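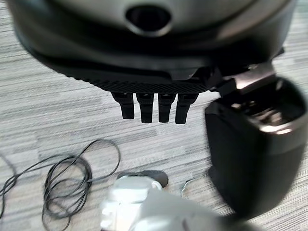
Home and Workshop Automation > General > Are two-arm machines any use for chores yet?

pluver_bench
Posts: 300

Splitting this off from the vacuum docking thread, as it had drifted. The question was whether a general-purpose machine with two arms can do a household or shop-floor job today without someone standing over it. I mean a whole job, from the state you find the room in to the state you want it in. My position is that it can't, and that the arms are no longer the limiting part. Payload and repeatability are fine for anything lighter than a full saucepan. The weak points are soft goods, cables and recovery after a dropped item.

I am leaving out fixed cells. We have one at work feeding a press brake and it has earned its floor space, but every part arrives in the same fixture facing the same way.

gantry_left

Disagree on the arms. Repeatability is quoted for an unloaded arm returning to a taught point. Put a gripper on the end, reach out low and sideways to a skirting board, and you are working near a joint limit with poor stiffness. Picking things off a floor is the worst case for most shoulder-mounted layouts, and a lot of household work is on the floor.

pluver_bench

Fair on reach. I would still call that a layout problem. Put the shoulders on a lift column and most of it goes away.

torque_and_tea

We ran a trial at Rowbotham in October, sorting used wipes and overalls from a mixed trolley into two bins. Over a shift of 31 cycles it needed help on 2. That sounds good until you see what the help was. Both times a garment had been gripped by one sleeve with another item caught inside it, and the machine put both in the same bin and logged a success. An operator noticed. The log did not.

So I'd add a fourth weak point to the list: knowing when the job has gone wrong.

gantry_left

What was the cycle time?

torque_and_tea

Slower than a person by a wide margin. I was asked not to post the number. It mattered less than you would think, as the trolley sits there all night anyway. 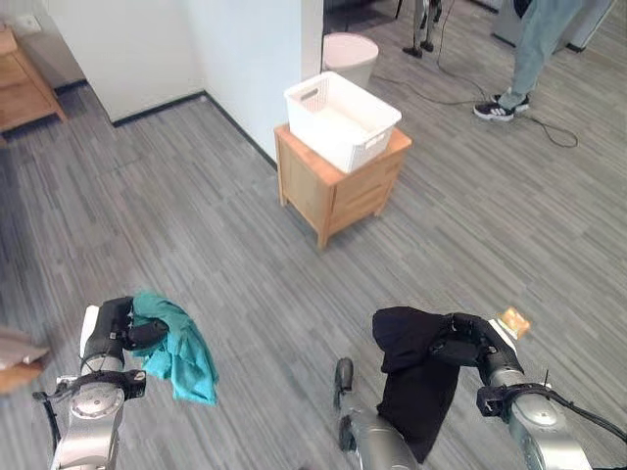

ernero_user

Bimanual cloth handling is the area I follow, so I'll stick to that. People lump it together as "laundry", but picking up, carrying, folding and putting away are separate problems with very different failure rates. Picking up is close to solved for single items on a plain background. Carrying one item in each hand, say a teal cloth in the left gripper and a black garment in the right, is easy as far as the grasp goes. The awkward part is the length hanging underneath. In that example the black one drapes down across part of the arm's own lower segment, so the machine has fabric over its own structure and has to plan with it there. Then you have an open basket on top of a bedside cabinet. Letting go over it is simple. Getting the whole garment inside, with no sleeve left over the rim, needs a second look and often a second grasp.

rig_no_6

Is there any reason a black garment should be harder? I ask as someone who has only used suction on cartons.

ernero_user

Yes, if you rely on depth cameras. Dark fabric returns less of the projected light on active sensors, so you get holes in the depth map where the folds are. Black fabric near a black gripper is also hard to segment in colour. Light-coloured towels flatter a system, and there are a great many light-coloured towels in demo videos.

pluver_bench

Agreed. Same complaint applies to cables. A long black cable across a grey floor is a trip hazard for me and a map error for the machine. It is thin enough to vanish at distance, and if the base drives over it you find out from the wheel current.

gantry_left

You could tidy the cable.

pluver_bench

Tidying the cable is a chore. I would like the machine to do it.

vundent_refurb

I do repairs for a living and I think the thread is too gloomy. The Vundent arms we had in last year could pass an item from hand to hand and put it down where asked, and for someone with limited grip at home that is already worth having. You don't need the whole job. Half the job with a person in the next room is a product.

torque_and_tea

Who picks up the item it drops behind the cabinet?

vundent_refurb

The person in the next room.

torque_and_tea

With limited grip.

vundent_refurb

All right, then a carer who calls on Sunday. I still say it is useful. The comparison should be with going without help for most of the week.

rig_no_6

Could someone suggest a test we would all accept? Otherwise we are arguing about the word "yet".

pluver_bench

Mixed clothes, at least half of them dark, scattered in a furnished room with one loose cable on the floor. All of it to end up in a basket, nothing over the rim, no intervention. The machine must report correctly whether it has finished.

gantry_left

Add an item under the furniture and I'll sign up to it.

ernero_user

I would drop the furniture item for the first round. Score the report separately from the clearing, otherwise a machine that clears well and reports badly gets the same mark as one that does neither. I can put up a scoring sheet if people will run it on their own kit.

rig_no_6

Please do. I have suction cups, a pile of socks and low expectations.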